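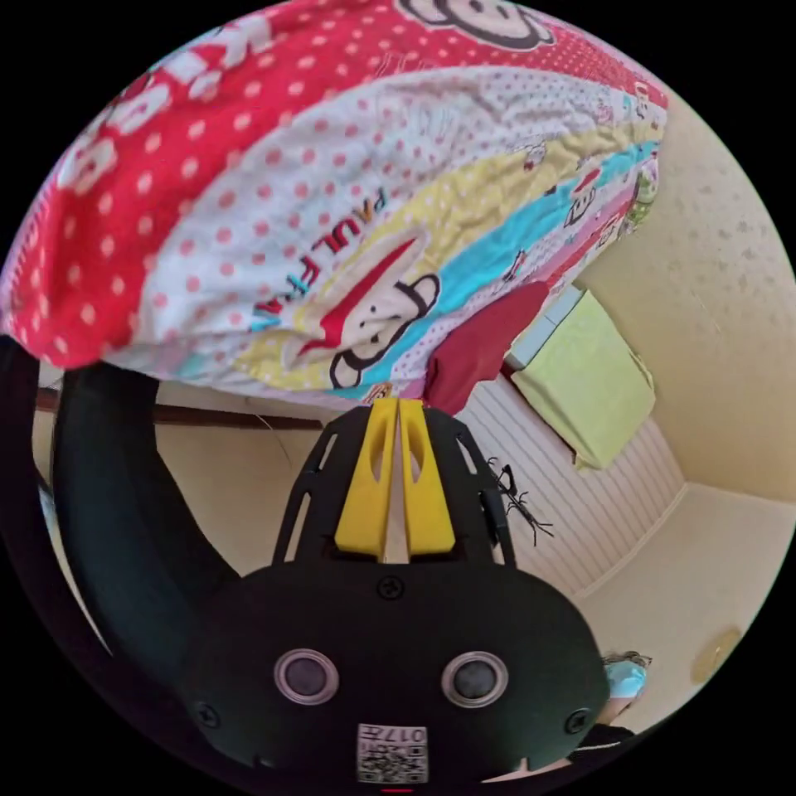

Winter Bedding Appeal

20 April 2018

The Sketden Community Centre will accept donations of quilts, blankets and doonas until the end of May. Items must be laundered, dry and free of tears. Pillows and electric blankets cannot be accepted.

Donations may be left at the Yao Street entrance during office hours. Residents unable to travel may request a collection by quoting reference 2568. A limit of 2 bags per household applies to collections.

Bastex has again agreed to provide storage at its Zavham depot. The Centre has set a target of 3000 items for the season and thanks all households that contributed last year.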